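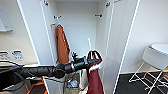

CHAPTER 11
Clothes Storage in the Home

A wardrobe does two jobs. It keeps clothes clean and in shape, and it lets the person who owns them find what is needed without taking everything out. Tall cabinets with two doors suit both jobs well, as the whole width can be opened at once. A pale interior also helps, because colored garments and bags show up clearly against it.

Small fittings matter as much as the cabinet. Hooks on the inner side walls take up little room and can hold a jacket, a bag or a belt. Long items should hang on one side – anything folded or stacked can then go on the other.

In this chapter you will learn to:
plan hanging space for a shared bedroom
choose between hooks, rails and shelves
sort clothing by season and by use
store bags so that they keep their shape

Key terms: hanging depth, side panel, clearance, rotation

11.1 Measuring Before You Buy
Nyokabi Lema and Caroline Odera share a bedroom with one wardrobe. Before buying a second, they list every garment they own and mark the ones worn since July.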